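Jury summons while self-employed, can I defer?

Luston Community Board > Law and Courts

hunditz16
Got a summons this morning for crown court in May. I work for myself and that is my busiest month. The letter says to expect ten working days and maybe more. Has anyone here put it off, and did they ask for proof?
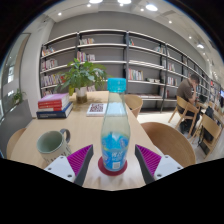 Re: Jury summons while self-employed, can I defer?

flinadel
I deferred mine. You fill in the reply form, say why, and give the dates you can't do over the next year. I sent two booking confirmations with it and had a yes within a fortnight. You normally only get to move it once, so pick dates you can stick to.

Re: Jury summons while self-employed, can I defer?

oldbench
Being busy is not much of a reason. Everyone is busy. If all the people with jobs got out of it, juries would be made up of whoever was left, and I wouldn't want to be tried by them. I did 11 days on one trial and lost money too.

Re: Jury summons while self-employed, can I defer?

hunditz16
I'm not trying to get out of it. I asked about moving it to the autumn.

Re: Jury summons while self-employed, can I defer?

siriwan_r
Deferring is not the same as being excused, oldbench. They would much sooner have a juror in October who isn't worrying about rent.

On money, you can claim for loss of earnings but there is a daily cap, and it won't cover a good day's work in most trades. Get your last tax return out now. Mine took three weeks to pay and they queried the parking. 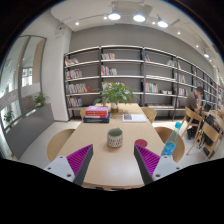
Re: Jury summons while self-employed, can I defer?

oldbench
Fair enough on moving it. I still think the cap is a separate argument. It was low in 2000 when I first served and people grumbled then as well.

Re: Jury summons while self-employed, can I defer?

tallow126
Bring a book. I spent most of the first week in the waiting area and was sent home at lunch twice. You can't plan work around it either, as they tell you the evening before at best.

Don't ignore the letter whatever you do. You can be fined.

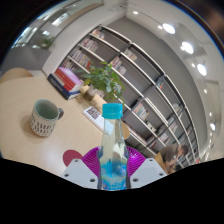
Re: Jury summons while self-employed, can I defer?

hunditz16
Thanks all. Form filled in, asked for October, tax return found. Does anyone know if I should send the booking emails now or wait until they ask?

Re: Jury summons while self-employed, can I defer?

flinadel
Send them now. Keep copies.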